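Oil or hardwax on a pale table top

May 6, 2025

The two finishes I keep in the shed at Mollcombe are Goreto, a plain drying oil, and Kolia, a hardwax. Both claim to leave light timber close to its natural colour. Only one does so after a winter indoors.

Goreto goes on thin and yellows slowly. I put two coats on a test board in November and the change was plain by spring. Kolia shifted far less, though it marks if a hot mug is left standing on it.

Preparation matters more than the tin. I sand to 240 by machine, then by hand with the grain. Going on to 400 closes the surface and the wax sits on top – it then has to be buffed off again. Wipe off any excess within 20 minutes.

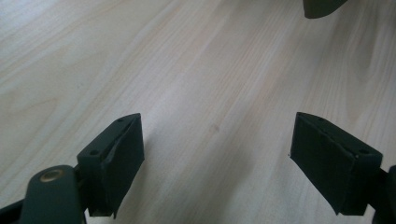
Reading time: 1 min

Small knots can be left alone if they are sound. A loose one wants a drop of thin glue before the last sanding. Leave the top for 36 hours between coats. Dunne sell both finishes in small tins, and the lids never seal twice.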